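Search this site Go
Search

Planning and Budgeting for a Household Robot: A Step-by-Step Guide for Departments

Purpose of this guide

This guide sets out the steps a department must follow before it requests funds for a mobile robot intended to work in homes. It applies to new purchases, leases longer than one semester, and major upgrades to equipment already in service. Requests that do not follow these steps will be returned without review.

Read the whole guide before contacting any vendor. A quotation obtained too early tends to fix the shape of a project, and several past requests had to be rewritten when the quoted machine could not reach the shelves it was meant to serve.

Step 1. Write down the tasks

List the tasks the robot is expected to carry out, in plain language, with the room in which each will take place. "Kitchen work" is too broad. "Open the refrigerator and reach items in the door shelf" can be priced. For each task, record the following:

The heaviest object to be lifted
The narrowest and widest objects to be grasped
The highest and lowest points to be reached
Whether a door, drawer, or lid must be opened first

Containers deserve particular care. Jars, bottles, and soft plastic bags stored side by side place different demands on a gripper, and a finger set chosen for one may do poorly with the others.
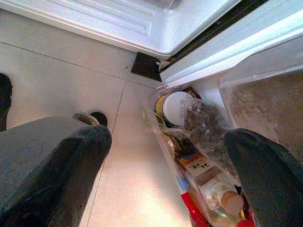 Office of Equipment Planning, Mevside Campus

Enter the grasp widths on the task sheet before selecting fingers. Departments that expect to handle both rigid and soft items should budget for two finger sets per arm and one spare set for the pair. Fingers wear at the tip and are charged as consumables, not as capital equipment.

Step 2. Survey the site

Visit at least one home or test apartment of the type in which the robot will be used. Measure doorways, the clear floor in front of each appliance, and the swing of every door on the task list. Record the floor covering in each room and note where it changes. Glossy tile can confuse some depth sensors, and the edge of a rug can stop a base with small wheels.

Surveys should be made with the rooms in their ordinary condition. Please do not ask residents to clear the floor or move the chairs. The purpose of the survey is to find the space that will be available on a working day, and a tidy room gives a figure that cannot be relied upon later.

Leave a turning margin of 20 centimeters on each side of the base, measured with the arms in their travel position. If the margin is not available, state this on the survey form and propose a narrower base.
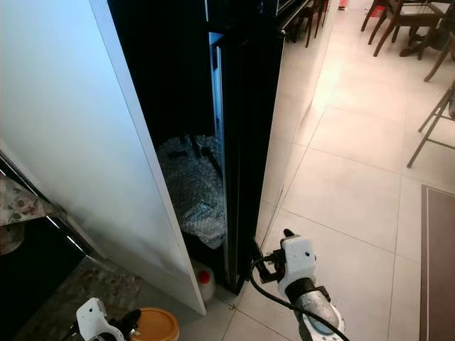

Cabinet doors should be measured both closed and fully open. Where a door opens toward a wall or another appliance, the usable angle may be much smaller than the hinge allows -- and the arm must still fit in what remains. Tall, narrow doors are the usual source of trouble. Note the position of the handle, or the absence of one, and whether the door stays where it is left.

Step 3. Prepare the budget

Use the standard worksheet and complete all four sections.

Capital equipment. Base, arms, grippers, and onboard computer. Include wrist cameras here if they are supplied with the arms. If they are bought separately, list each one on its own line.

Consumables. Fingers, finger pads, cables, and cable guides. Cables near the wrist bend constantly and should be replaced on a schedule. Allow one replacement for every 100 hours of operation.

Staff time. Include operator training, site visits, and data handling. Training for a new operator is set at 53 hours, including supervised sessions.

Reserve. Repairs outside warranty, transport, and storage. A request with no reserve will not be approved.

Step 4. Obtain quotations

Two quotations are required. Dranstead and Ditine both hold current supply agreements with the campus and will quote against the task sheet directly. Other vendors may be used with prior written approval. Ask each vendor to state delivery time, spare part availability, and the cost of a service visit as separate items.

Step 5. Submit the request

Send the task sheet, survey form, worksheet, and quotations as a single file to Emiliano Gallardo in Room 222, Gill Building. Questions about consumables and operator training should go to Asabe Okoro at the same office. Requests for the coming academic year must be received before the end of August. Incomplete files are held for one review cycle and then closed.

Page last reviewed 2023-06-09

Contact the Office of Equipment Planning | Copyright Mevside Campus | Back to top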